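The man who weighs his bread

Nizar Moussa has a kitchen scale that reads to a tenth of a gram and he doesn't trust it. He keeps a set of brass weights in a drawer and checks the scale against them before he uses it. I watched him do this twice in one morning, and the second time he frowned and did it again.

He is a retired cost accountant, and he has spent the better part of four years finding out whether the things people say about sourdough bread are true. He would like it known that he enjoys sourdough bread. He would also like to know why the people who sell classes in it keep telling him things they haven't checked.

"I took a course at Draseo," he says, meaning the cooking school on the hill. "Nice people. Lovely building. The instructor said a starter from an old bakery makes better bread than a new one. I put my hand up and asked how she knew. She said you can taste it. I said, have you tasted it without knowing which is which? And she looked at me like I'd asked what she weighed."

So he went home and started keeping records. There are 3382 entries in them now, all handwritten, in green ledgers he bought in bulk when his old employer, Bergmann, cleared out its supply room. Each entry is one loaf or one jar of starter on one day. He lets me leaf through, though he asks me to wash my hands first.

I had come to Stastgate half expecting a crank. I've written about food long enough to have met several, and they tend to have ledgers. What I wanted to know was whether his numbers would stand up any better than the stories he complains about, and I told him so on the phone. He said that was the first sensible thing a reporter had said to him, then admitted I was the first reporter.

His best known test, if anything he has done can be called well known, is the one with the old starter. A baker in Droklow gave him a spoonful of a culture that was supposed to go back to the baker's great-grandmother. Nizar made a new one from supermarket rye flour and tap water, fed it for 8 weeks, and then baked with both. Same flour, same oven, same day. He cut the loaves into cubes, took off the crusts and handed them out to anybody who would sit still.

Over one winter he got 161 people to taste them. They were asked one thing, which was to pick the cube made with the old starter.

"Eighty-two got it right," he says. "You could do that with a coin."

I point out that his tasters were mostly members of his evening class and people waiting at the tire shop next to his house. Maybe a trained baker would have done better. He nods at this for a while.

"Maybe. I asked six bakers to try. Two said yes. One of them got it right and one got it wrong, and the one who got it right wanted me to print it on something."

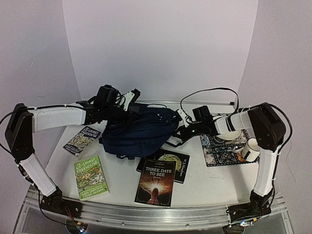

Stastgate Evening College - Department of Food and Home Skills

The evening class is where I meet Caoimhe Foley, who runs the bread program and has worked with Nizar for two years, first as his teacher and lately as the person who tells him to sit down. She is the better baker by a long way. She also believes a number of the things he doesn't.

"He's right about the old starter," she says. "I'll give him that one. I used to tell students mine was thirty years old, as if that did something. What's in the jar is what you fed it last week. But he goes too far. He'll throw out anything he can't measure on that scale, and some things you learn in your hands."

What sort of things?

"When the dough is ready. I can press it and know. He sets a timer."

Nizar, told of this later, says that he has tested it. Of course he has. On a run of evenings he asked Caoimhe to call the dough ready by touch while he went by how far it had risen in a straight-sided jar. They baked both ways. Her loaves were taller on most nights. He showed me the page and did not seem pleased about it.

"It could be the way she shapes them," he said. "She knows which is hers when she's shaping. I should have had a third person do it."

This is what makes him hard to argue with and a little tiring to have lunch with. He is as rough on his own results as on other people's. I asked which of his findings he would bet money on and he came up with very few. Water out of the faucet works fine, at least the water in Stastgate. A metal spoon does no harm to a starter. You don't have to throw half of it away every day if you keep less of it in the first place, and he is angry about the flour he wasted before he worked that out.

"I went back and added it up. Fourteen months of pouring good flour down the sink because a book said to."

Which book? He won't say. He thinks the author meant well.

The claim that bothers him most is about health. Every second bag of bread in the store now says something about the gut, he complains, and he has no way to test it in his kitchen. He tried keeping notes on his own digestion for a month and stopped when his wife found them. Caoimhe doesn't allow health talk in her classes at all. Students bring it up anyway, usually in the first half hour, usually with something they read on a phone.

"I tell them it's bread," she says. "If you feel good after eating it, have some more. If you don't, go and see a doctor. I'm not one."

I pushed her on the price of her own course, which isn't cheap. Four hundred dollars seems a lot to learn something that people did for a long time with no course at all. She didn't flinch. The fee covers flour, the use of the ovens and ten evenings, she said, and most students come because their bread has been flat for a year and they want somebody to look at it. I'm not fully convinced. Three of the students I spoke to had been through the course before. One told me she came for the company and didn't much like sourdough.

Nizar pays the full fee every term too. He says he needs the ovens. His own runs hot at the back, and he has a drawing of it with the temperatures marked at nine spots on the rack, taken with the door shut, over and over, until he believed them.

"People blame the starter," he says. "They blame the flour, the weather, the moon. I had a man tell me about the moon. Has he put a thermometer in his oven? No. The dial says 450 and he believes the dial."

He'd like someone else to repeat the old starter test, with more bakers and with better cubes. Some of his were a bit squashed, he says, and a squashed cube might taste different. He has written to two flour companies and a magazine. The magazine sent him a subscription form. He filled it in, and now gets a recipe every month that he goes through with a red pen.

I asked to do the tasting myself before I left. He had loaves ready, which made me think he'd been waiting for it. He turned his back while Caoimhe set out the cubes, so that he couldn't give anything away with his face, and she put them down on two saucers and went out of the room. I chewed for a long time. The one on the left seemed a bit more sour, a bit deeper, and I had the beginnings of a good sentence about great-grandmothers.

I said left. It was the right.

Nizar wrote it down in the ledger and asked me how to spell my last name.

Caoimhe Foley's bread course starts again in November. Bring an apron and a jar with a lid. Nizar Moussa will lend his ledgers to anyone who asks, one at a time, and he'd like them back.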